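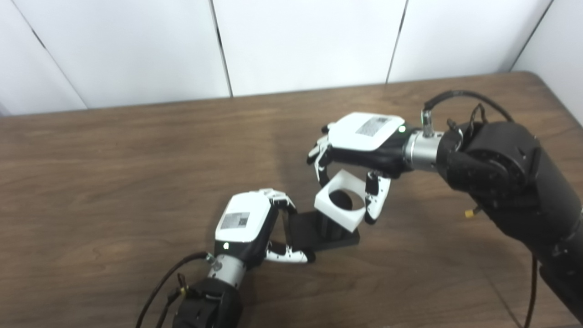

Hand Trials at Skondingate: Frequently Asked Questions

What are you comparing?
Two multi-fingered hands, the Cudov and the Nalluvov, on the same pair of arms. Each one gets the same set of tabletop tasks, and we score them the same way.

Which task should I look at first?
Block on peg. One hand steadies the base and the other lowers a square block with a hole in it over the peg. It shows up problems in thumb control faster than anything else we have tried.

How many attempts does each hand get?
30 per task, in one sitting. If the controller faults, the attempt is thrown out and run again. If the hand drops the block, that counts as a miss.

Why not use a two-finger gripper?
We did, in April. It places the block well but is poor at holding the base still – it tends to pinch one edge and tip it. Those results are on the Robles page.

Do both hands use the same controller settings?
No. Canan Ersoy tunes each hand for up to 4 hours before its first scored attempt, and after that the settings are locked. Sharing one set of gains looked fair on paper and was unfair to whichever hand came second.

Where is the camera?
At head height, looking down at the table between the arms. We tested a wrist camera as well. The fingers blocked its view of the peg for the last part of the move, so we dropped it.

How long does it take to swap hands?
Around 2 hours for the pair, including calibration. Most of that is cable routing at the wrist. Leave slack for full rotation before you tighten anything.

Can I get the raw logs?
Yes. There are 106 files so far. Write to Hatsue Ichikawa and say which hand and which task you need.

Will you test my hand?
Possibly, if it fits our wrist mount and comes with a working driver. We do not write drivers for visitors.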